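Recording demos by remote control for a two-arm pick task – how consistent do I need to be?

Posted in: Teaching and Demonstration
Tags: teleoperation, two arms, simulation, grocery items

kenby_bench

I'm teaching a two-arm setup to pick small grocery items off a table and hand them across to the other side. All of it is in simulation for now. I drive both arms with a pair of hand controllers and record the joint positions, the gripper openings and two views.

So far I have 154 recorded runs. I trained on those over a weekend and the result is poor. The arms go toward the right item most of the time, then stop a little short and hover. Sometimes both arms start for the same item and I have to kill the run. When a grasp does happen it's usually on a can. Boxes are bad, and a box that is leaning or turned is close to hopeless.

Things that might matter:

– Two of us recorded. I take the left items with the left arm and the right items with the right arm. The other person uses whichever arm feels handy.
– I tend to pause above an item before closing the gripper, to check that I'm lined up. The pause can be long.
– We shuffle the items between runs, but the arms start from the same pose every time.
– Failed grasps are left in if we recovered and finished the run.

Should I record more of the same, or throw this set out and start again with rules? A full run takes me 70 seconds when it goes well, so I'd like to know before I spend another week on it.

3 replies

trultby_lab

I'd keep the set but not train on all of it.

The hovering is almost certainly your pauses. If you hold still above an item for a long time, most of the recorded steps in that position say "don't move." The trained arm gets there and does what you did. Trim the still parts out of your existing runs before you record anything new. We wrote a short script that drops any stretch where neither arm nor either gripper changes by more than a small amount, and keeps a few steps on each side so the motion doesn't jump. Watch some trimmed runs played back afterward. If an arm looks like it skips, your threshold is too high.

Be careful with the moment of closing. The arm is still but the gripper is moving, and you need every bit of that.

Both arms going for the same item is from the mixed habits of two people. Agree on one rule and write it down. Ours is that the arm nearer the item takes it, and anything close to the middle goes to the right arm. You can sort your old runs by that rule and set aside the ones that break it. It hurts to lose them, but they are teaching two answers to one question.

For boxes, look at how you approach them yourself. With a can you can come in from any direction and the fingers close on something round. A box needs the fingers lined up with two opposite faces, so you have to turn the wrist first. Most people turn it late, right above the box, in a lot of small corrections. Turn it on the way there. It feels slow for the first dozen runs and then you stop thinking about it.

On numbers, we had a similar task that was still shaky at 154 or so and settled down at 376, but that was after we cleaned up. Before the cleanup, adding runs did very little. I wouldn't treat 376 as a target for your task.

Recovered failures are fine to keep if the recovery is short and clear. Miss, open, back up, try again. If you poked at the thing for half the run, cut it.

rajput77

just get more data. we did 400 and it worked. also check your controllers aren't lagging, ours were and it took forever to find

pukance_user

Agree with most of the first reply. A few things to add from doing this in simulation and then on real arms.

Change the starting pose. If the arms begin from the same place every time, the policy never sees what to do when it is slightly off, and after the first pick it will be slightly off. I start each run by moving both arms to a random spot over the near half of the table with the grippers open, and only then hit record.

Do your leaning and turned boxes on purpose. If you shuffle items by hand in the editor you will mostly stand them up neatly without meaning to. I set aside one block of runs where at least one box is tilted or lying down, and record those in the morning when I'm fresh, because they are the tiring ones.

Also look at where your idle arm goes. When you work with one hand the other one drifts, and the drift gets recorded. Park it somewhere out of the way, with the gripper open, and bring it back to that same area after each pick. My second arm used to wander in over the cans and knock them, and when I went back through the recordings it was my own left hand doing it.

Last thing, check the contact settings in your simulator before you blame the demos for the boxes. Ours had the box friction set much lower than the cans, left over from an older project. I had spent days getting better at grasping something that was close to ice. Pick up a box yourself with the controllers, lift it and hold it still for a while. If it creeps down out of the fingers, fix that first and re-record the box runs, and leave the can runs as they are.

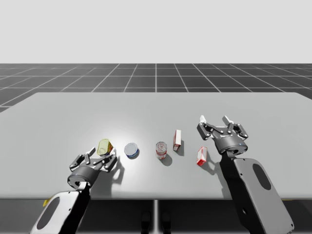 If you do change the friction, write the new value into the notes for each run from then on. Mixing box runs from before and after is hard to untangle later, and the file names won't tell you which is which.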